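Lista de avisos às unidades de alojamento
Última atualização: 26 de julho

Assunto: Re: Disposição das almofadas e arrumação das salas de estar

Exmos. Senhores,

Acusamos a receção da mensagem enviada a esta lista pela unidade Orent, que a seguir se transcreve na parte relevante:

> Solicitamos esclarecimento quanto à norma em vigor para as salas de
> estar. O documento distribuído em abril refere que as almofadas devem
> ser "recompostas e recolocadas", mas não indica em que momento da
> arrumação, nem se a alcatifa deve ser aspirada antes ou depois. Na
> nossa unidade temos seguido dois procedimentos diferentes, consoante
> o turno, e o resultado não é uniforme.
>
> Perguntamos ainda se as mesas de apoio redondas podem ser afastadas
> do sofá durante a limpeza e a que distância devem ficar no final.

Ouvidos os serviços das unidades Hajji e Ploren, que utilizam mobiliário do mesmo género, a Coordenação de Interiores da Vurnex presta os esclarecimentos que se seguem, aplicáveis a partir da presente comunicação.

1. Ordem dos trabalhos. A sala é arrumada de cima para baixo. Retiram-se primeiro as almofadas soltas, limpam-se os tampos, escova-se o estofo e só no fim se aspira a alcatifa. As almofadas regressam ao sofá depois de concluída a aspiração. Fica sem efeito a redação de abril no que a este ponto diz respeito.

2. Almofadas. Cada almofada é segurada pelos dois lados, comprimida e solta algumas vezes, até o enchimento se distribuir pelos cantos. A operação faz-se de pé, fora do sofá, de modo que o pó não volte a assentar no estofo. Não é permitido bater as almofadas contra os braços do sofá nem contra as mesas. 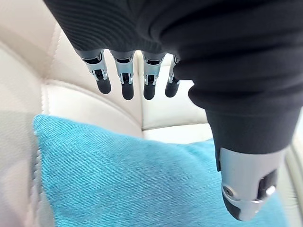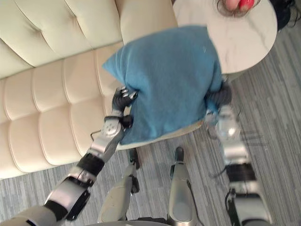
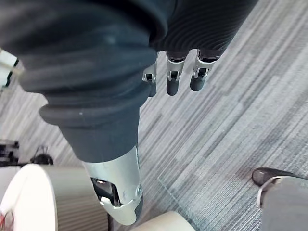 3. Capas. As capas azuis perdem cor com a exposição à luz, e um ligeiro desbotamento não constitui motivo de substituição. Devem ser substituídas as que apresentem costuras abertas, manchas persistentes ou borboto generalizado. O pedido faz-se pelo impresso 705, indicando a sala e a quantidade.

4. Sofás capitonados. O estofo de cor creme é aspirado com o bocal pequeno, insistindo nas depressões dos botões. Não se aplicam produtos líquidos sem autorização prévia. As nódoas recentes são absorvidas com pano branco seco e comunicadas no próprio dia.

5. Mesas de apoio. As mesas redondas com tampo de mármore podem ser afastadas, desde que levantadas por duas pessoas; arrastá-las deixa marca na alcatifa. No final, a mesa fica a 50 centímetros da frente do sofá. O tampo limpa-se com pano húmido bem torcido, sem vinagre, limão ou desengordurante.

6. Alcatifa. Nas alcatifas cinzentas de padrão riscado, a última passagem do aspirador acompanha o sentido das riscas. O padrão disfarça fios e pequenas partículas, pelo que se recomenda verificar a zona entre o sofá e a mesa com luz rasante.

7. Colocação final. Uma almofada em cada extremidade do sofá, com o canto para cima e sem vinco no topo. Os arranjos com almofadas sobrepostas, ainda em uso em algumas salas da Ploren, deixam de ser admitidos.

Quanto à uniformidade entre turnos, pede-se às unidades que afixem a presente mensagem no armário de limpeza de cada piso, retirando a folha anterior. As dúvidas devem ser colocadas nesta lista, em resposta a este assunto, para que todas as unidades tenham acesso às respostas.

Com os melhores cumprimentos,

Coordenação de Interiores
Vurnex
Extensão 1335

Comentários (4)

Unidade Hajji: Tomámos nota. Relativamente ao ponto 5, temos duas salas em que os 50 centímetros deixam a mesa encostada à passagem da porta. Pode adotar-se uma distância menor?

Coordenação de Interiores: Pode, nesses dois casos, devendo a distância adotada ficar registada na ficha da sala.

Unidade Orent: Agradecemos o esclarecimento sobre a aspiração. O turno da tarde terá de alterar a rotina, mas a ordem ficou clara.

Unidade Ploren: O impresso 705 disponível na nossa receção ainda tem o campo antigo para a cor da capa. Continua válido?

Contacto: Vurnex, Coordenação de Interiores, sala 908 | © Vurnex. Todos os direitos reservados | Voltar ao topo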